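Plindo Recipe Notes, second release

Welcome, and thank you for stopping by! Plindo is a collection of 2,000 handwritten recipe cards, typed up line by line so that home cooks and people who study everyday language can search them. The cards came to us from kitchens in and near Natilness, and we have kept the spelling just as the writers left it - "sugger" and all.

Each row has the card text, a dish type, and a decade where the writer gave one. Only 737 cards carry a decade, so please don't lean on that column too hard. Stains and torn corners are marked with the word GAP.

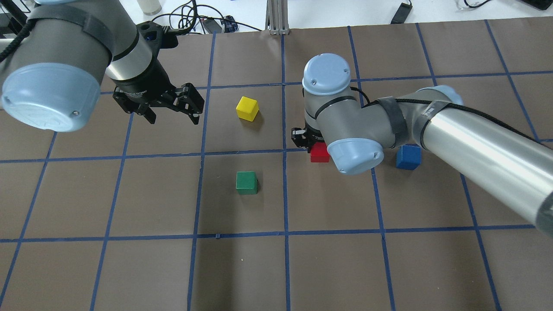
Oven temperatures are in Fahrenheit, and we left phrases like "a quick oven" alone. If you need plain numbers, the Dursun script in the tools folder will make a guess for you, though it gets muddled by anything cooked on a woodstove (we're working on it).

We set aside 500 cards for testing. Another 46 are in the folder called unsure, mostly pickles, where two readers couldn't agree on the handwriting.

Corrections are very welcome through the Plerar tracker. The next update is planned for November.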